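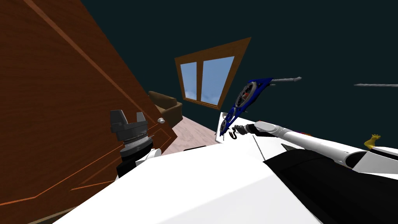 *Brown paneled door with a round white knob.*

## Keeping well at home when you're past 66

My mother's old neighbor, Zdenka Dervishi, worked thirty years on a hospital ward, and most of what I know about dodging winter colds I learned over her coffee (strong enough to stand a spoon in!). As we get older our bodies don't fight off germs quite as briskly, so a few small habits in the house are worth the bother.

- Wipe doorknobs, light switches and the fridge handle every Sunday, and again whenever somebody in the house is sniffling. Dish soap and warm water will do nicely.
- Wash your hands for 30 seconds when you come in, before you so much as put the kettle on.
- Give each person their own hand towel. I bought a stack from Floten in different colors and we've had no mix-ups yet.
- Rinse the kitchen sponge well, squeeze it out and stand it up to dry.
- Ask your doctor or pharmacist in the fall which shots you're due for. I write mine on the calendar, or November sneaks up on me.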